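Visit report: open day at the Stalero reuse depot, McIver Road
20/06/2018

The Stalero depot takes in household goods that people no longer want, sorts them, cleans what is worth cleaning and sends them on to second-hand shops and to families setting up a home. It opens its doors twice a year. I went for the winter one, arrived a little before ten and stayed until the sausages had run out.

Getting there is simple enough if you drive. Turn off at the tyre place on McIver Road and follow the fence to the second gate. The first gate is for trucks and I was waved away from it. By bus it is a longer story, with a walk of 15 minutes along a road that has a footpath on one side only, and that side changes halfway.

Sign-in was a clipboard and a sticker. Closed shoes were required in the back half of the building and two people in thongs had to stay at the front, where there was coffee and a display about mattresses. The depot does not take mattresses. The display explained who does.

Tours left every half hour. Mine was led by Dorin Dumitrescu, the floor manager. He walked fast and had a good voice for a shed with a metal roof. There were a dozen or so of us, including a couple who were moving overseas and wanted to know what they could drop off, and a primary teacher looking for cheap maths materials.

The building used to be a tile showroom. You can still see the squares on the back wall where the samples were stuck. It has three parts: receiving, where the roller door is; sorting, which takes up most of the floor; and the cage, where finished goods wait for the truck.

Receiving was the least interesting to look at and the part people asked most about. Goods arrive in bags, in boxes and sometimes just as they are. The depot handled 1,026 drop-offs last month. Mr Dumitrescu would like fewer bags. Things come out of a tied garbage bag tangled and often broken, and a plain carton from the bottle shop does a much better job. Please do not tape a carton shut all the way round. Fold the flaps.

Each drop-off gets a slip with a number, and the slip stays with the goods until they have been split up. They use a system called Rellex for the labels. It was down for part of the morning, so we saw the old method, a roll of raffle tickets.

Sorting runs on a simple rule. Everything goes first into hard or soft. Hard is anything you could knock on. Soft is linen, clothing, towels, soft toys and curtains. After that the hard things are split by room and the soft things by what they are made of and how big they are. A cushion counts as soft, a cushion with a wooden frame in it starts an argument.

The tables were set out with real goods for visitors to look at, and this was the best part of the day. We were given time to pick things up and ask where they would go. Most of my group headed straight for the toys. I spent longer with the linen, but I'll take the toys first.
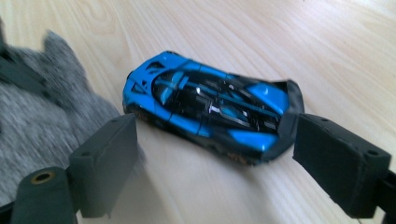
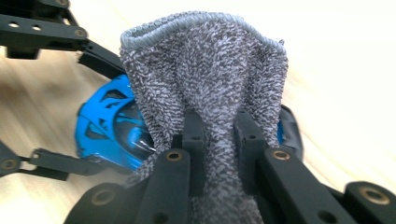
Juwita Chong
Home and community reporter

Toy cars are graded in a hurry. The depot gets a lot of them, usually in the bottom of a box of something else, and the grades are shelf, mixed bag and metal. Shelf means it can be sold on its own. Mixed bag means it goes in with others, sold by weight. Metal means the body is crushed or the axles have gone and it ends up in the scrap tub.

The one I would have taken home was a die-cast supercar in a very bright blue, glossy, with a shiny black canopy and engine cover and thin blue strips running back along the roof. It has a sharp nose with small dark vents in it. The paint still catches the light nicely. At the back it is a different story, with a curl of black tape or film over the tail, lifting at the edges, and a little brownish residue low down on one side. I asked which grade it would get.

"Depends what's under the tape," Mr Dumitrescu said.

Tape on toys is common. The depot's practice is to leave it alone until the toy reaches the cleaning bench. There the edge is warmed with a hair dryer and the tape is pulled back flat along itself, slowly. Pulling it straight up can bring paint with it. Anything sticky left behind gets eucalyptus oil on a cotton bud, then dish soap, then a dry cloth. On a painted car they try the oil somewhere out of sight first. On clear or tinted plastic they don't use it at all and go with warm soapy water and patience.

A few of us asked whether older cars get checked for value. They do, to a point. One of the sorters, Apolinar Quintero, knows model cars and looks through the shelf grade once a fortnight. He turns each one over and reads the base. If the maker and scale are there and the wheels run true, it goes in the glass cabinet at the Kollach shop with a proper price on it. He told us he has been wrong both ways.

The teacher did well out of this table. She was offered a bag of mixed small cars for counting and sorting work at a price she described as silly, and paid it.

Now the linen. Towels are the item the depot is most often short of, and the item it throws out most often too. Both facts come down to condition. A family setting up a home needs towels in the first week, and people who donate towels mostly donate the ones they are sick of.

There was a grey one on show that I thought was a good example of a towel worth passing on. It is terry, in a speckled mix of charcoal and pale grey, with a dense looped pile and a lighter ribbed hem. Mottled colours like this suit reuse. They don't show the odd mark, and they sit beside a towel from some other set without looking wrong.

We were shown how to check one. Start with the hem. Run it through your fingers along its full length and feel for places where the stitching has let go. A split hem can be resewn if the fabric beside it is sound, and they have a sewing bench for that. Then gather the middle of the towel up and squeeze it. Good pile comes back up when you let go. After that, hold it to the window. If you can see daylight through the middle it becomes a rag, and rags are a product as well, sold to mechanics and boat owners in bundles.

Smell comes last. A musty towel gets one hot wash with vinegar in place of softener and a second one with ordinary powder, and is line dried if the weather allows. The depot's line is out the back under a clear roof. If it still smells it goes to the animal shelter pile, as the dogs apparently have no objection.

Every household pack that leaves the cage has four bath towels, two hand towels, a bath mat and two tea towels, all washed there whatever state they came in. Packs are folded to fit the same size of carton. Folding is in thirds lengthwise, then half, then half again, hem on the inside. I was corrected on this twice.

We finished in the cage. It holds 66 cartons when it is full, stacked four high on pallets, and it was close to full when we saw it. Kitchen packs have a green sticker, linen packs have a yellow one. Small electrical goods are kept separate and are tested and tagged by a contractor before they go anywhere. He wasn't in, so we only looked through the mesh at a row of kettles.

The talk afterwards was given by Tudor Olteanu, who looks after transport. He had a slide that would not load and did it from memory. Stalero sent out over 3,000 packs in the last financial year, most of them within an hour's drive. Fuel is the largest bill after rent. A second truck would help but the loading area only fits one, and moving the fence is up to the landlord.

Some notes for anyone thinking of donating:

What they need at the moment is bath towels, single sheets, saucepans with lids, cutlery in any pattern, and board games with all the pieces.

What they have too much of is mugs, vases, soft toys and wine glasses. They will still take them if you are coming anyway.

What they can't take is mattresses, pillows, car seats for children, bike helmets, anything with a gas fitting, and paint.

Put small toys in a clear bag so the sorters can see them. Take the batteries out. If something has a missing part, write that on a bit of paper and stick it on with masking tape — it peels off easily.

Wash linen if you can, but don't iron it.

The front room was selling off ends of lines on the day. I bought a colander and a pie dish for $3 the pair. The sausage sizzle was cash only, and so was the shop when the card reader dropped out, so bring coins. Parking filled by eleven. The toilet is through sorting and you have to ask.

The depot takes drop-offs on weekday mornings at the second gate. Linen sorting sessions for new helpers start again in July, two hours at a time, tea supplied. Shoes as above.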